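Catalog > Store Fixtures > Produce > Drikamley Produce Shelf and Basket Set

Drikamley Produce Shelf, with Escobedo baskets and bags

I've been selling store fixtures under the Gurnier name long enough to have strong feelings about cucumbers. They roll. They roll off flat shelves, they roll off slanted shelves, and they roll under the freezer, where you find them in June. So when I started putting together a small produce setup for corner stores and farm shops, the first thing I wanted was a wooden shelf with a proper strip along the front, and the Drikamley is what I ended up with.

It's a freestanding wooden shelving unit, 36 inches wide, made to hold vegetables in a shop that doesn't have room for a big refrigerated case. I sell it by itself or as a set with the Escobedo shopping baskets and a carton of produce bags. Most people buy the set, but if you already have baskets you like, just get the shelf and keep your money.

The shelf

Each level has a light wooden edge strip across the front. The strip is there to stop things at the edge, and it also gives you somewhere to stick your price tags. I tried a version with a metal lip before this one and it was fine, it did its job, but it looked like a warehouse and it was cold to bump into with your wrist first thing in the morning. Wood is kinder. It does pick up marks from wet lettuce over the years, and you can rub those out with a bit of fine sandpaper and some food-safe oil. I do mine once a year and it takes about as long as a cup of coffee.

The shelves adjust up and down in small steps. I keep the one at waist height for whatever I most want to sell and put the potatoes and onions at the bottom. Loaded up evenly, the whole unit will carry 167 pounds. Please spread the weight out! A full sack of potatoes shoved into one corner is how you get a bowed shelf, and I can't replace those under warranty.
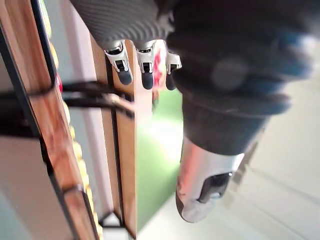

Lighting is the thing I get asked about more than anything else, and I wish I'd put it at the top of the page. People spend good money on a shelf and then hang one very bright bare light right over it. Strong color is the first thing to suffer. See how bright green the surface next to the wooden shelf is, and how it goes pale and nearly white in the middle where the glare hits? Your peppers and herbs will do the same thing under a hard light, and a shopper walking in from the street just sees shine. Try a softer bulb, or move the fixture a foot or two toward the aisle so it isn't pointing straight down. I don't sell lights, so you can believe me on this one. Any hardware store will have what you need.

Putting it together

You'll need a screwdriver and a flat bit of floor. The uprights go together first, then the back rails, then you drop the shelves in wherever you want them. Leave every screw slightly loose until the unit is standing, then go around and tighten them all. I've assembled a lot of these and I still sometimes forget and tighten as I go, and then the last rail won't line up and I have to start backing screws out again – very annoying.

If your floor slopes (mine does, toward the door), there are leveling feet in the bag of hardware. Screw them in before you stand the unit up. There's also a wall bracket in there, and I'd really like you to use it. Kids climb things.

The baskets

The Escobedo is a plain plastic shopping basket in a light gray-blue, with slotted sides and a solid band around the top. I picked the slots over a closed basket because air gets through and bits of dirt fall out the sides when you rinse it. The metal handles fold down on their joints so the baskets stack inside each other by the door. They come in a stack of eight with the set, which suits a small shop nicely. A busier one will want a second stack for weekends.

They're long enough that leeks and green onions can lie at an angle without getting folded in half, which was one of my tests. My other test was carrying a full one to the register with my elbow bent and seeing how soon I wanted to put it down. The thin handle is the weak point there. With a light shop it's perfectly comfortable, and with three cabbages you'll feel it in your fingers. I looked at a fatter handle and it stopped the baskets from nesting, so I stayed with this one.
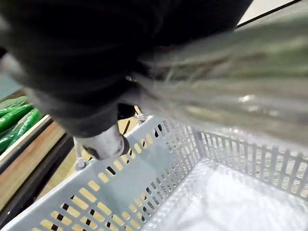 The solid band at the top is also where I'd put your store's sticker, if you use one. Stickers placed down over the slots peel within weeks, and people pick at them in line. Wipe the band with rubbing alcohol first and let it dry all the way.

For cleaning, I use warm water with dish soap and a brush that has stiff bristles, mostly to get at the corners. Onion skins love the corners. Don't put the baskets through a commercial dishwasher on the hottest cycle, as the plastic can warp and then they won't stack. Ordinary hand washing is fine forever, as far as I can tell. The handle joints could use a quick look every couple of months. If one has gone stiff, a drop of food-grade silicone oil will sort it out.

Replacement handles are available separately. I'd rather sell you a handle than a basket, and they swap over with a firm squeeze and a little bad language.

The bags

I went back and forth on whether to include bags at all, because everybody has an opinion about them and half of you are using paper now. The set comes with a carton from Gravum, 1,000 to the carton, and you can leave it out at checkout and I'll take the cost off. If you keep them, store the carton somewhere dry and out of direct sun, and keep it closed between refills so the bags don't get dusty.

My best advice on produce bags is to pick one you can see through well enough at the register. It saves the cashier untying every knot to find out whether it's limes or lemons. It doesn't have to be crystal clear. Something a bit milky is fine as long as light gets through, and to my eye it looks nicer on a wooden shelf too.
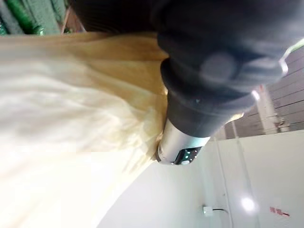 Translucent cream plastic with light coming through.

Hang the bags near the start of the display, at the end people reach first. I had mine at the far end for ages and shoppers kept doubling back with their arms full of carrots, bumping into the people behind them. Moving the bags took me two minutes and I felt pretty silly about how long I'd waited. If you have the space, put a second bunch halfway along.

What goes where

This is only how I do it, so ignore me if you've got a system. Long slippery things like cucumbers go side by side on a level shelf, just one or two deep. Piling them up looks generous but you'll be chasing them all day. Wrapped bundles such as green onions can lie flat or stand in a tray, whichever lets people see both ends. Anything leafy goes lower down, away from the light, and gets moved into the cooler at closing. Tomatoes get a shelf of their own at my place because customers squeeze them, and I don't want those hands landing on the peaches next.

Leave a little empty wood showing in front. A shelf packed right up to the strip makes people nervous about starting an avalanche, and they'll take from the top corner only. I learned this one with plums.

What's in the set

One Drikamley shelf, 36 inches wide, with hardware, leveling feet and wall bracket
One stack of eight Escobedo baskets with handles fitted
One carton of Gravum produce bags
A sheet of instructions that I wrote myself, so please tell me if something in it makes no sense

Shipping

The shelf ships flat in a long box and the baskets come separately, so don't panic if one turns up a day before the other. The long box is heavy and awkward. Get someone on the other end of it if you can, especially for stairs, and check the corners before the driver leaves. If a corner is crushed, take a photo and write to me before you open anything. I'll usually have a replacement part out by the next morning.

Returns are fine on unassembled shelves and unused baskets. Once the shelf has had vegetables on it, I can't take it back – though I'm happy to help you fix whatever's bothering you about it, and that goes for wobbles, squeaks and shelves that somehow ended up in backwards. Write to me through the Gurnier contact form with your order number and a couple of pictures. I read everything before I open up in the morning.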